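Lavar Fund — interim progress report, July
Kidney stone recurrence project (Zidard cohort)
From: Viorica Kadrić
To: Parry office, program desk

Short one this time, sorry. Full tables go in with the year-end report.

Where we are

Enrollment closed. 200 patients in, all with at least one calcium oxalate stone before entry. Consent forms all scanned and checked against the paper log. Two sites, same protocol at both since the spring amendment. The second site started late, as you know, and is still behind on follow-up visits but catching up.

Urine collections are the slow part. People forget the evening sample, or they stop early and guess the volume. We now call patients the night before and again the next morning. Takes staff time that wasn't in the original budget, but the share of usable collections is clearly better. Would like to keep the calls going to the end if the money allows — see below.

Lab work

Citrate and oxalate assays running normally again. We lost most of a month to a bad reagent lot, supplier replaced it, and the affected samples were rerun from the frozen backup tubes. Nothing lost for good. Calcium and uric acid were never affected.

Freezer inventory now at 700 tubes. Every one relabeled with the new codes, old codes kept in a separate key that only the data manager and I can open. The Triltateo database took the import on the second try. First try dropped the leading zeros, which we should of seen coming.

Protein work (osteopontin and the others in aim 2) has started on the first batch only. Too early to say anything. I've seen the raw curves and they look clean, duplicates agree well, but please don't quote that anywhere yet.

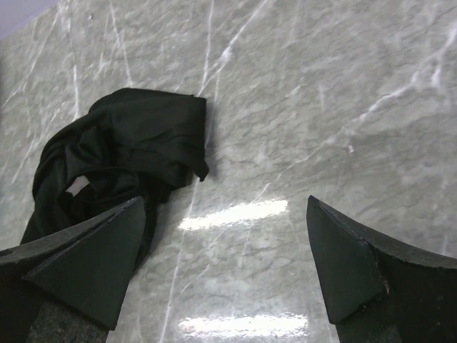
Imaging reads are on schedule. Low-dose CT at entry and at one year, two readers, a third when they disagree. Disagreement mostly on very small stones near the papilla, same as in the pilot. We wrote a half-page rule for those and both readers signed off on it. The earlier scans that fall under the rule will be read again, without the first result showing.

Problems

Missed visits. Main reason given is parking and time off work, so we added early slots from 7 in the morning at the main site. Filled fast.

Staffing. Our research nurse at the second site leaves at the end of the summer. Post is advertised. If it isn't filled in time I will cover the blood draws myself with help from the clinic, but the diet interviews would have to wait.

Diet questionnaire. The fluid intake page was confusing, people entered cups where we wanted ounces. Fixed in the current version. For the old ones we are phoning patients back, 10 still to reach. If we can't get them, those answers get set to missing and we say so in the methods.

Ethics. One amendment pending, for keeping leftover serum past the end of the grant. The board asked for clearer wording in the patient sheet. Sent back, waiting.

Money

Spending is under plan on equipment and over on personnel — the calls, mainly. I'd like to move what's left on the equipment line over to staff hours. No increase to the total. Could you tell me whether a letter is enough or you need the long form? Last year it was the letter, but the template on your site has changed and I couldn't tell.

Travel line untouched so far. One abstract submitted, methods only, no outcome data in it.

Next period

Finish the one-year CTs at the main site. Second batch of protein assays. Close out the questionaire callbacks. First look at the link between citrate and new stones, blinded, with the statistician, once the rerun values are locked. We agreed in the original plan not to do this any earlier and I want to stick to that even though people keep asking.

Budget sheet and updated timeline attached. The timeline has the second site shifted by 2 months, everything else as before. Call me if anything in there doesn't add up, mornings are best.

V. Kadrić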